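4.2 Grasping trials with the Maltano kit

The Maltano kit is sold by Vombridge as a simulation package for teams that want to test a gripper before they buy one. It comes with a gripper model, a library of objects and a set of rooms with textured walls. We reviewed release 2, which was current on 21 February 2025, and ran it on one desktop machine in our own laboratory. Vombridge gave us a trial licence and had no say in the tests or in what we report.

Setting up took longer than the manual suggests. The gripper model loaded without trouble, but the contact settings are kept in a separate file, and the two have to be matched by hand. Grajales and Pereyra did this on different days and ended up with slightly different values for finger friction. We kept Pereyra's values for all the results below.

Each trial starts with an object placed at a random pose. The planner supplied with the kit then picks a grasp, closes the fingers and lifts. A grasp counts as held if the object is still between the fingers after 5 seconds. We ran 1,703 trials in all and threw out those in which the object had been placed partly inside a wall — a fault that the supplier has since confirmed. This left nearly 1,000 trials with curved objects, and the rest were boxes and cylinders.

Curved objects are the harder test for this kit. The planner looks for two surfaces that face each other, and on a bent rod these can be found almost anywhere along its length. It often settles on a point close to one end, and most of the weight then sits to one side of the grasp. Figure 5 shows a grasp of this type, with the rod clamped at its right end and the free end curving back down on the left.
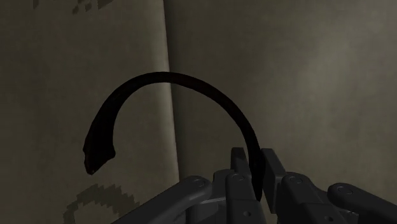

Figure 5. Curved object held between the finger tabs, Maltano simulator.

Can the kit's planner be swapped for another one? The kit accepts any planner that returns a gripper pose and a closing width, and Kaewsai connected our own in an afternoon. The supplied planner stays installed — it can be called again by changing one line in the settings file.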